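How long should we wait for engagement photos, and can we ask for the unedited ones? 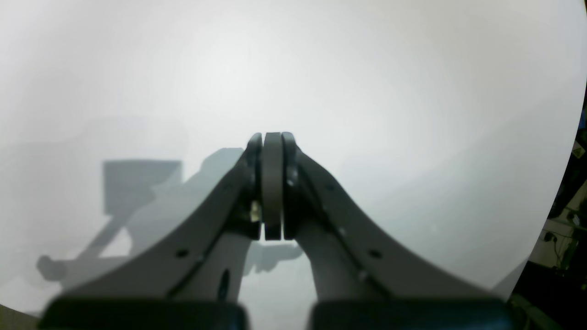 Category: Weddings and couples > Working with a photographer

Posted by Flallville_bride, 21/04/2020

We had our engagement session at Larkholm, in the gardens behind the old house, with a photographer we booked as part of a wedding package. The session itself went well. My fiancé hates having his picture taken and even he relaxed after a while. We did one set of clothes by the lake and then changed into something smarter for the walled garden.

The contract says we get 50 edited pictures from the engagement session in an online gallery. It doesn't give a date. On the day she said "a few weeks". It has now been 5 weeks and we have had 4 preview pictures by email, which are lovely, but nothing since. I wrote to her once and got a short reply saying she was working through them.

Two things I would like to know. Is this a normal wait? And would it be rude to ask for all the unedited files, so that we can pick our own favourites? She must have taken hundreds. My mum says we paid for the session so the pictures belong to us, but I can't find anything in the contract that says so. We wanted to use one for the save the date cards and the printer needs it soon.

The wedding isn't until June next year, so there is no panic on that side.

Maarten Boersma

I have photographed couples for a good while, so this is from the other side of the camera.

Five weeks is on the long side for an engagement session but I wouldn't call it alarming. I aim for three. Plenty of people in the trade say four to six and put it in the contract, and yours should have done so. The slow part is usually the sorting. On a full wedding I can come home with almost 3,000 files, and an engagement session is much smaller, but it still has to be gone through picture by picture before any editing starts. There will be blinks, test shots for the light, and several near-identical versions of the same pose.

Write to her again and ask for a date. Keep it short. Something like: "We love the previews. Could you let us know which day the gallery will be ready? Our card printer needs one picture by such a date." That gives her a deadline she can work to. Then ask separately whether she could finish one picture early for the card. I get that request often and it takes me a quarter of an hour. Choose from the previews if one of them suits, as she has already edited those. Check that you have the full-size file, though. Previews sent by email are often too small to print well, and the printer will be able to tell you what size they need.

On the unedited files, asking isn't rude, but expect a no. Most of us don't hand them over. They look flat and dull straight from the camera, and many are in a format you can't open without the right software. What you can ask is whether she has more from a particular part of the day. If the gallery arrives and there is hardly anything from the walled garden, say so. I have gone back and found extra ones for couples many times and have never charged for it.

As for your mum's point, paying for a session doesn't normally make the pictures yours in the legal sense. You usually get permission to print and share them for personal use. Look for a paragraph headed "usage" or "licence" in the contract. If there isn't one, ask her to confirm in an email what you are allowed to do, and keep the email.

One more thing. Before the wedding itself, get a delivery time in writing for those pictures as well. It can be added to the existing contract in one line and both of you sign it.

dekker_and_co

We waited nine weeks for ours and they were worth it. Just ring her. Emails get buried.

Nornano

Agree with Maarten on most of it. I would only add that some photographers will sell you the rest of the files if you ask, so it depends on the person. Ours let us sit down with her at her studio and choose from everything, which took a whole afternoon, and by the end we couldn't tell one picture from the next. I wouldn't do it again. We ended up with nearly all the ones she had marked already.

For the cards, ask the printer for their real last date too. Ours had a week spare that they hadn't mentioned.

Flallville_bride

Thank you all. I rang her this morning. The gallery will be ready by the end of next week and she is sending the full-size version of the lake picture tonight. I asked about the unedited files and she said no, but she was nice about it. I'm going to ask for the delivery date for the wedding pictures when we meet her to go over the timings.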